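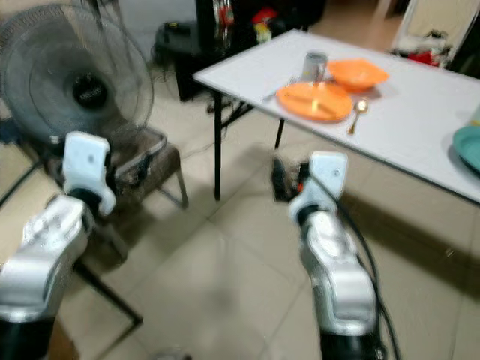

Figure 2. Table with plate, bowl, metal cup and utensils.

3.2 Table setting and placement of items

The second part of the study looked at how people lay a place for one person on a small table. Alemneh and Naqvi had found in earlier work that household members agree on which items belong to a meal but differ on where each item should go. We wanted to see whether the same held when the set of items was fixed and the table had no marks or mats to guide placement.

The set comprised a plate, a bowl, a cup, a spoon and one further utensil. Figure 2 shows one arrangement on a white table. The orange plate lies near the edge, with the orange bowl behind it and to its right, and the metal cup stands behind the left part of the plate. The gold-colored spoon is to the right of the plate, and a slender silver utensil is to the left.

Sessions were held at the Farkorora site, beginning in May, and 96 households took part. Each household completed the task without instruction on order or spacing, and 574 arrangements were kept for analysis. Arrangements in which an item had been left off the table were set aside and are treated in Section 4.

Placement was coded by the position of each item relative to the plate, using the Lultow scheme. Distances between items were not coded. Where the plate itself had been placed far from the edge, coders recorded the nearest side of the table as the diner's side. Two coders worked separately, and differences were settled by discussion before the codes were entered.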